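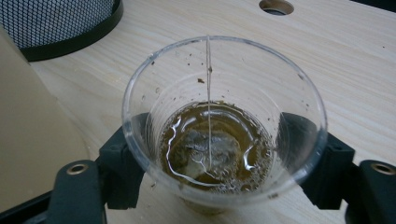
Prasanna Mollah told us in her first interview that she never minds what the tea is served in, so long as she can leave the bag where it is and go back to it when the talk dries up, and a good many of our 21 tea drinkers said much the same in their own words. We had expected strong feelings about mugs and rather mild ones about bags, and so this section (4.2, "The bag left in") has grown a good deal longer than we planned in September.

In the diaries, all 111 entries of them, a cup with the bag still in it was treated as unfinished, and its drinker was seldom asked to move along. Aldo Pellegrini wrote of sitting on for 20 minutes over such a cup at the Amato tea room – and very happily, too!

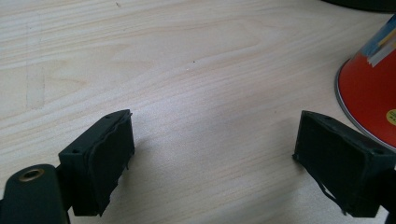
Tables came up nearly as often as the tea itself. Drinkers were fond of plain wood, and several wrote kindly about old marks and scuffs, which made them feel they needn't fuss over a drip or two.

Figure 4. Tea with the bag left in, in a clear plastic cup, and a pale wooden tabletop.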